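Greso Handheld Grasping Set, data card

Version 9, released Monday, June 13, 2022
Maintainer: Stamatia Pappas

Summary

Greso is a set of short recordings made with a hand-held gripper that carries a wide fisheye camera. We use it to train grasping policies without a robot arm at the recording site. The set has 2152 episodes from 109 locations.

Contents

Each episode is one folder with the video, the gripper opening width per video frame, and a text file giving the task and the location type. Camera poses are included where tracking succeeded. Episodes with no usable pose are kept and marked pose_ok = 0.

Method

We trained the same policy twice, once on the Ponar subset (982 episodes, homes and offices only) and once on the full set. Both runs used the same network and the same number of training steps. Testing was done on objects left out of training. The full-set policy did better on bottles and boxes. On thin, flat items we saw no difference between the two. Logs are in the results folder.

Orientation

Video is stored as recorded. The gripper is often turned on its side during an approach, so do not assume the ceiling is at the top. 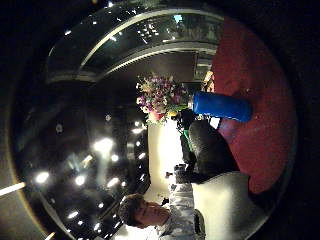 The loader does not rotate or undistort anything by default. Set level=true to use the pose file for rotation. This fails on episodes marked pose_ok = 0.

Known problems

Bright lamps in dark rooms cause flare and sometimes break tracking. Public places include bystanders. Faces are not blurred in the raw video, so access needs a signed form. The Bakalis split has wrong gripper widths in its first release; use the July files.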